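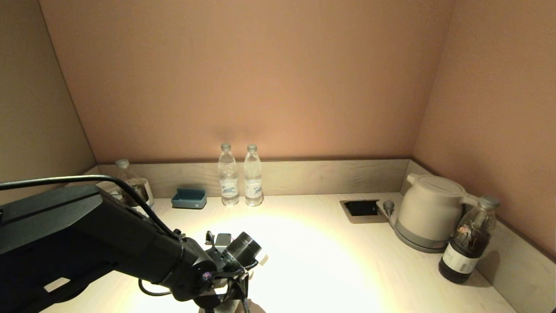
Prenlow brings back the Brasero combo, and asks £530 for it

Prenlow has confirmed that the Brasero, the small valve guitar combo it dropped from its range when the Metthorpe works closed, will be on sale again in June. The first run is limited to 1,000 amps, each with a numbered plate on the back panel, and the price is £530.

If you have spent any time trying to buy an old one, you'll know why the company thinks it can get away with that. Used Braseros have been creeping up for years. They were cheap when they were new, a lot of them ended up in school music rooms and rehearsal spaces, and the ones that survived are now described in adverts with words like "creamy" and "holy grail". I have owned two. One was very good. The other hummed so badly that I used it as a stand for the first.

What Prenlow is promising is "the same amp, built the same way". The press sheet repeats this several times, and then lists the changes.

The output is still 5 watts. There is still one channel, with volume, treble and bass, and still no reverb. The cabinet is the same size as before, and the handle is the old flat strap that cuts into your fingers on the way up a flight of stairs. So far, so faithful.

The speaker is where it starts to get slippery. The original used a Nowicki ten-inch, and for many players that speaker was most of the sound: a bit soft at the bottom, a bit rude in the middle, and quick to break up when pushed. The new amp has "a Nowicki-voiced driver developed with our partners". I asked whether that meant a speaker made by Nowicki. The answer, when it came, was that the driver had been "voiced in the spirit of" the old one. I take that as a no, and I think the press sheet could have said so.

The circuit has moved as well. The old amps were wired by hand on a tag board, which made them slow to build and easy to mend. The new one uses a printed circuit board with the valve sockets mounted straight on to it. Plenty of good amps are made that way and I don't want to be a snob about it. But it does matter to anyone who plans to keep the thing for a long time, because heat and vibration are hard on a board, and a repair that used to take a technician half an hour with a soldering iron may now mean taking the whole chassis apart. "Built the same way" is a strange thing to print above a photograph of a circuit board.

Szymon Kaczorowski, who repaired amps at the Metthorpe works before it shut and now does the same job on his own account, has had an early one on his bench. He was fairer to it than I expected.

"It's quiet, I'll give them that," he said. "The old ones were never quiet. The transformer is a decent size and the soldering is clean. If you put it in front of me with no badge on it, I'd say it was a nice little practice amp."

And with the badge on it?

"I'd say it was a nice little practice amp with a badge on it."

His main complaint was about getting inside. The back panel is held on by four screws, as before, but the chassis now has to come out before you can reach anything useful, and the speaker leads are too short to let you do that without unplugging them first. He also couldn't find a bias adjustment. Prenlow says the amp doesn't need one. Given the type of output stage that may well be right, though he would have liked to see a circuit diagram, and there isn't one in the box. The company told me a diagram would be "made available to authorised service centres". It didn't say who they were.

I had the same amp for an afternoon once he'd finished with it, and tried it with a single-coil guitar and then with a fatter-sounding one with humbuckers. At low volume the clean sound is pleasant, with a little sparkle on top and none of the fizz you get from cheap small amps. It takes a treble booster well. Turn it past halfway and it does start to growl, and for a few minutes I could see what the fuss was about. Then I played a low open chord and the bottom end went stiff, where my old one would have sagged and bloomed. Some players will like it better this way. It is certainly easier to record. I just don't think you could call it the same amp if you had heard the two in one room, and Prenlow, which must have done exactly that, has decided to call it the same amp anyway.

Then there's the number. A limited run sounds exciting until you ask what happens at the end of it. Prenlow wouldn't rule out a second batch, and wouldn't say whether a second batch would have a different plate, a different colour or a different price. The press sheet calls the amp "collectable". An amp becomes collectable when people want it and can't find one, and that takes a while. Buying one now in the hope of selling it on at a profit seems a poor bet to me, particularly if the same thing turns up in the autumn with a plain back panel and a bit knocked off the price.

The warranty covers two years on the electronics. Valves are covered for three months, which is normal enough. The speaker isn't mentioned at all in the copy I was given, and my question about it hasn't been answered yet.

As for the money, £530 is a lot for a one-channel practice combo with no reverb, no effects loop and no headphone socket. It is also less than some sellers are asking for a tired original with a torn cloth and a mystery hum, and I suspect that was the comparison in mind when the price was set. A fairer one would be with the other small valve combos in the shops now. Several of those have a proper attenuator, so you can get the growl without upsetting next door, and one or two come with a circuit diagram in the box.

Anyone who wants an old Brasero should probably carry on looking for an old Brasero, and set aside some money for getting it serviced. If you simply want a small, tidy valve amp and you like the look of this one, try it in a shop first, turned up properly, with your own guitar.

Orders open in June through Prenlow's dealers. The amp comes in black only, and the dust cover shown in the adverts is sold separately.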